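Home News Food Sport Contact
Search this site Enter keyword

Metham's community kitchen will open on Monday evenings from July, after the council agreed a grant of £2,000.

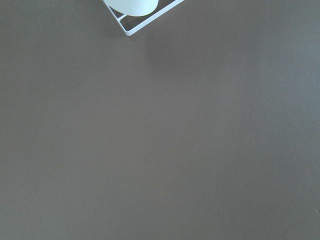 Meals will be served from 5pm. The money pays for cupboards, a second sink and small items such as a white wire rack. Up to 14 people can book each week.

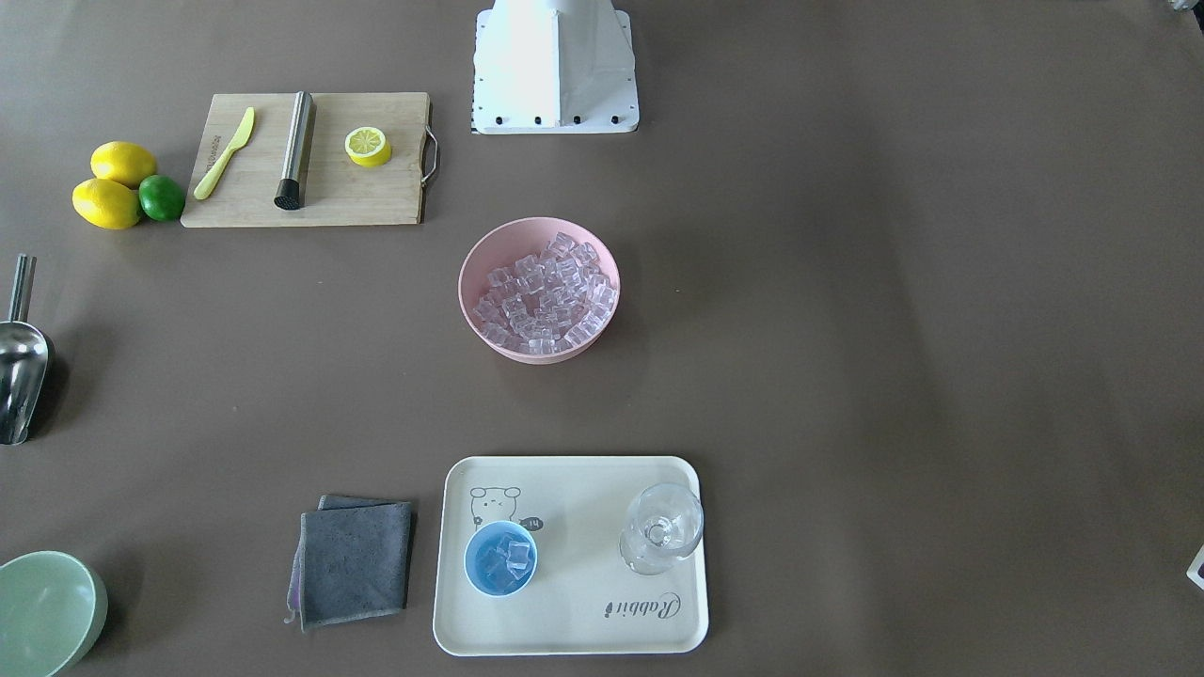

Places are free for Metham residents.

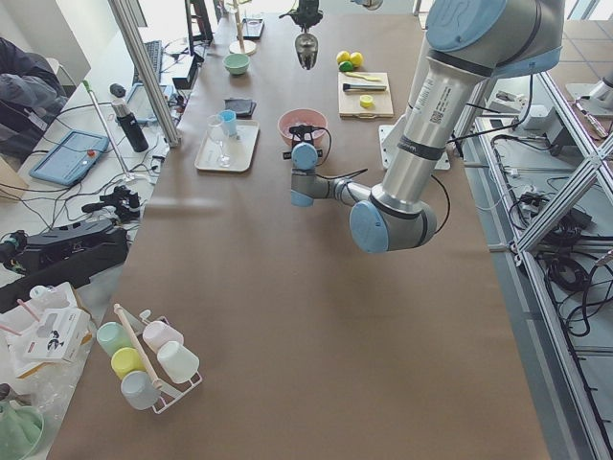 By Darlene McIntyre

Organiser Mi-kyung Baek said bookings would open at the library. Children under 4 need no ticket.
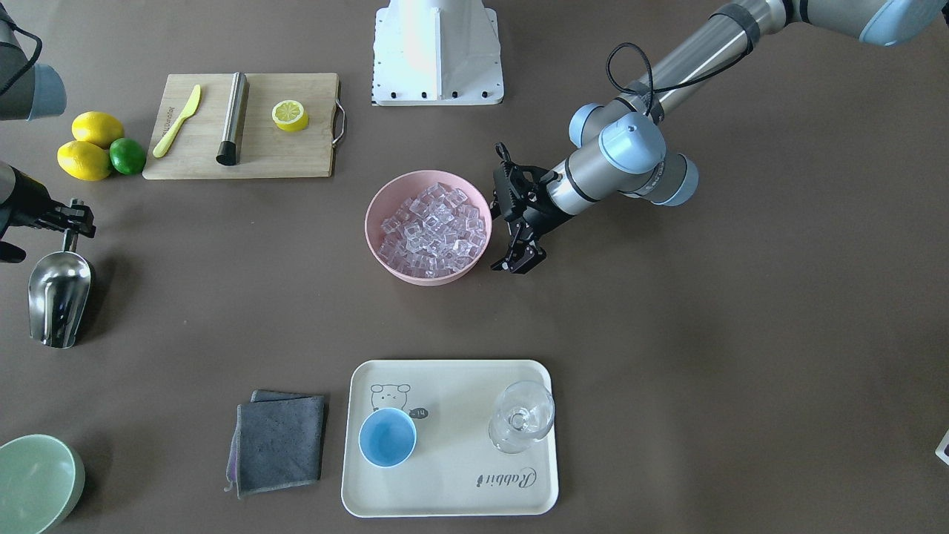 A pink bowl filled with ice cubes.

Parking is at Noh Street.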